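Stukbridge Small Wooden Frame

Product code 191
Sold in packs of 2

The Stukbridge is a plain wooden frame for postcards, small prints and family photographs. It comes sanded and unfinished, so it can be painted, waxed or left as it is. Each frame is supplied with a backing board, clear front and hanging loop.

Miroslava Sýkora drew the pattern for our Karbridge workshop, where the frames are still cut and glued. Grain and colour vary from piece to piece.

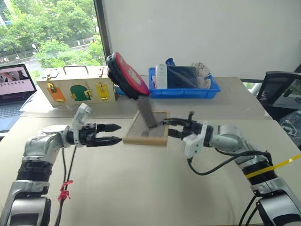
Finishing and care

Remove the clear front before painting. Water-based paints and beeswax both work well. Allow 2 hours between coats and keep the corners free of drips. Dust with a dry cloth. Do not hang in a bathroom or above a radiator.

Delivery and returns

Orders placed by noon on Tuesday leave the Zovthorpe warehouse the same week. Unused frames may be returned within 30 days in their original wrapping. Painted or waxed frames cannot be taken back.

Also in this range

Pešek Picture Ledge
Karbridge Hanging Kit
Spare backing boards, Stukbridge size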